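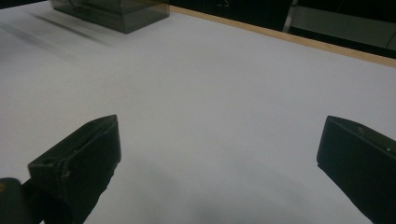
Does the Mirken quote for the handheld grippers include spare fingers?

One set per unit. Further sets are $70 each, and the 3 units we want would need at least one more set apiece before the end of March.

Steltero's price excludes freight and calibration. Grovia includes both but won't hold its figure past February. I'd put $2000 in the capital line for freight, calibration and mounts, and move the fingers to consumables so we can reorder without a new approval.

On Yaman's question, quoted below: the benches stay as they are. New tops were costed last year and dropped.

Objections to the list by 4 p.m., please.

> Can the fingers be charged to the existing
> consumables code (112), or does finance
> treat them as part of the unit? Also, are
> we budgeting for replacement bench tops
> this cycle?
>
> Yaman purchasing desk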